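Can a machine do kitchen chores yet? (or shop chores)

Forum: Workshop & Home > Automation
Thread started August 2018

brassmonkey_tl
My sister asked me over dinner when she can buy something that makes breakfast and clears up after. I told her not in the next ten years and she said I was being a grump. So I'm asking here. Leave out dishwashers and robot vacuums. I mean an arm that picks up ordinary things in an ordinary kitchen and puts them where they go. Is anybody close?

dale_r
Depends what you call close. We have a Cirkard cell at work that loads a lathe. It has run two shifts a day since December and stops maybe once a week. Same blank every time, same tray, same height. Move the tray half an inch and it grabs air until somebody comes over. That is the whole problem with a kitchen. Nothing is ever where it was yesterday.

Sunee Kongkaew
The tray problem is mostly solved if you put cameras on the arm. Ours doesn't use fixed positions. You run the job by hand many times, record it, and train on the recordings. I have been doing toast this summer. My last set was 117 recorded runs with the bread starting in different spots.

brassmonkey_tl
Toast as in the whole thing? Bread in, lever down, bread out, onto a plate?

Sunee Kongkaew
I split it into parts. Picking up the slice, getting it into the slot, the lever, and then slot to plate. Picking up is the good part. The slot is the bad part. A slice has maybe a quarter inch to spare on each side and it bends when you hold it. If it's a day old it goes in better. Fresh soft bread folds over and the arm keeps pushing.

The arm is printed, with hobby servos and two small cameras on it. I taped nothing down except the mat, and the mat is there so I can put things back near the same place between runs. 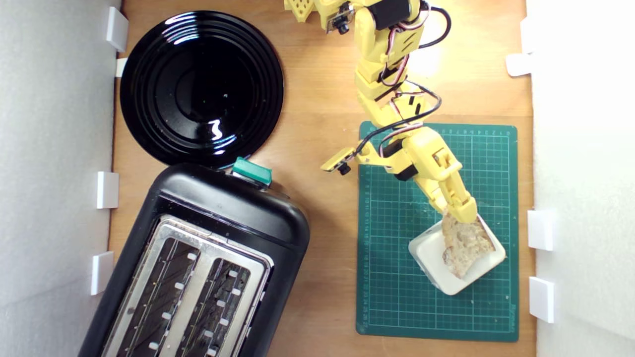
dale_r says he would still not call that a chore. A chore is when you walk away and it's finished when you come back. If you have to stand there with your hand on the switch, you could have made the toast.

Sunee Kongkaew
Sure, and I do stand there. I wouldn't leave it alone with a hot toaster. All my runs so far are with the toaster unplugged. I should have said that earlier.

ohmslawyer
So it isn't making toast. It's moving bread.

Sunee Kongkaew
Yes. It's moving bread. Moving things is most of housework though. Laundry is moving cloth, dishes are moving plates.

ohmslawyer
Laundry is folding cloth, and I have yet to see one of these fold a fitted sheet. I can't fold one either, but I'm not charging for it.

pinecrest_mike
I bought the Budix counter helper, the one with the suction cup. Don't. It will lift a flat plate if the plate is dry and nothing else. Bowls, no. Forks, no. It went back in the box after 12 days and the return took longer than that.

Jomness supposedly has one coming with fingers. I'll wait for somebody else to buy it.

hettie_w
I do assembly, small pumps. We had a demo from Rennie last spring and I went in ready to hate it. It was fine at packing finished units in cartons. It was hopeless with the O-rings, dropped them or picked up two and didn't know. I'd have one for the cartons tomorrow, my wrists are shot.

dale_r
That's about where I land too. Give it the dull job with hard parts. Keep the soft stuff and the fiddly stuff for people.

Sunee Kongkaew
Soft stuff is getting better faster than you'd think. A year ago I couldn't get a slice off the counter without crushing it. Softer jaw pads and slower closing fixed most of that. Still tears a crust now and then.

brassmonkey_tl
What does a setup like yours cost? And how many slots out of ten does it hit?

Sunee Kongkaew
Less than a decent laptop if you own the printer. I'm not going to give a slot number yet because I keep changing the starting spots and the score moves every time. I'll post it when I leave the setup alone for a full week.

ohmslawyer
Post the misses too please. Everybody shows the good one.

Sunee Kongkaew
Will do. There are plenty — I have a folder of them.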